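4.2 Setting up the panel bench

Applies to the Drosa bench with stainless steel top, used on carpet tile floors.

1. Mark the bench position on the carpet with yellow tape. Press the corners down firmly.
2. Stand the bench on its marks and check that it does not rock. Adjust the feet if needed.
3. Wipe the top with a dry cloth.
4. Place the foam tray at a back corner. Run cables along the rear of the top.
5. Lay the panel flat, embossed channels up. Leave at least 50 mm clear at the front edge.

CAUTION: Panel edges are sharp. Wear gloves when lifting.

Floor marking and bench top
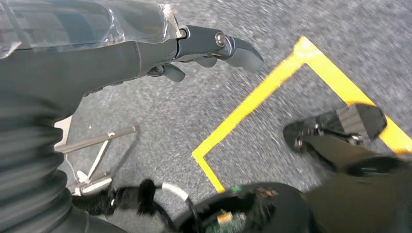
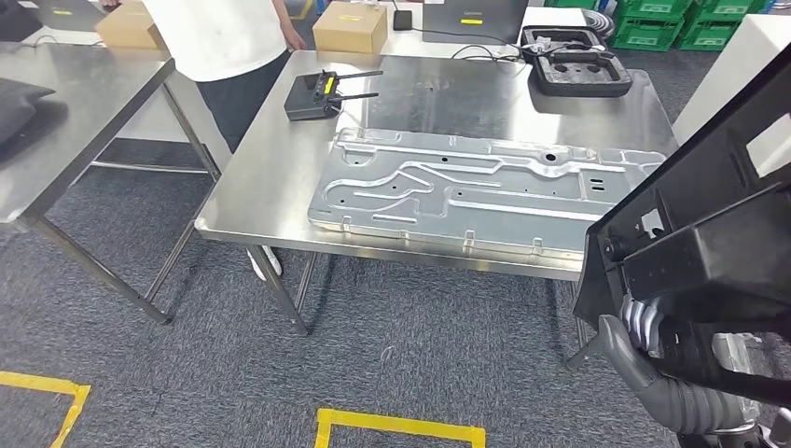
6. Recheck the level after 10 panels. Replace worn tape in the same colour.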